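サポートチケット 2396
件名:ソファの座面に赤い色がうつらないか、および座面のずれについて
商品:Haugland ソファ(背もたれ マスタードイエロー/座面 ライトグレー)
受付窓口:Trellatier カスタマーサポート
状態:解決済み

【お客様からの最初の連絡】
お世話になっております。日本語は母語ではありませんので、変な表現がありましたらお許しください。

一月にそちらの店でHauglandのソファを買いました。座面はグレーの布、背もたれは黄色の布です。使いごこちは大変よいですが、二つの問題があります。

一つ目は、座面の布に薄いピンク色のところができたことです。大きさは親指のつめぐらいです。洗濯物をたたむ前に、いつもソファの上に置きますので、赤い服の色がうつったと考えています。二つ目は、座るたびに座面のクッションが少しずつ前へ出てくることです。

自分で試したことを書きます。
・かわいた白い布でおさえた:変化なし
・水でぬらした布で軽くたたいた:少し薄くなったが、まだ見える
・掃除機で座面のほこりを取った:色には関係なし

【サポートからの返信】
ご連絡ありがとうございます。色うつりの原因を確認したいので、普段どのように洗濯物を置いていらっしゃるか、お知らせください。漂白剤は使わないでください。

【お客様からの返信】
写真を添付いたします。

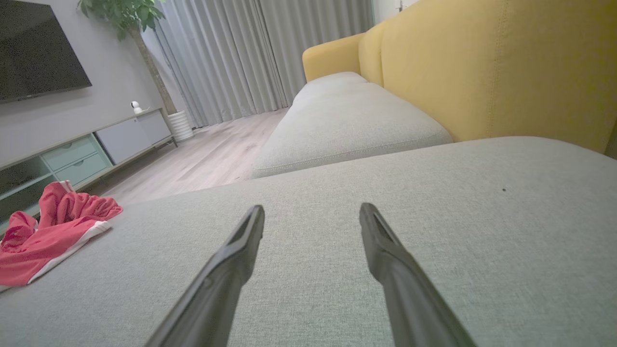
添付1:座面の上の赤い服(白いラインつき)

服は丸まったまま、このように置くことが多いです。ピンク色のところは小さいので、写真では分からないと思います。服の洗濯表示には「他の物と分けて洗う」と書いてありました。私はこの表示を読んでいませんでした。

【サポートからの返信】
ありがとうございます。色うつりには、布用クリーナーPlimeoを水300mlに対してキャップ一杯でうすめ、見えない場所で試してからお使いください。こすらず、外側から内側へおさえてください。ずれには、座面の下に敷く滑り止めシートTilto(品番998)をおすすめします。

【お客様からの返信】
時間がかかりましたが、結果を報告いたします。

Plimeoは夜八時ごろに一回、次の朝にもう一回使いました。ほぼ100パーセント消えたと思います。昼の光で近くから見ても、私には場所が分かりません。妻はまだ見えると言いますが、指でさした場所は毎回ちがいます。

Tiltoは最初、裏と表をまちがえて敷きましたので、効果がありませんでした。ざらざらした面を上にしたら、クッションは動かなくなりました。説明書の図が小さいので、「上」という文字を大きく印刷していただけるとありがたいです。

赤い服は別に洗い、たたむ場所もベッドの上に変えました。このチケットは閉じていただいて大丈夫です。ていねいに教えてくださって、ありがとうございました。

【サポートからの返信】
ご報告ありがとうございます。説明書の件は担当部署に伝えました。本チケットを解決済みといたします。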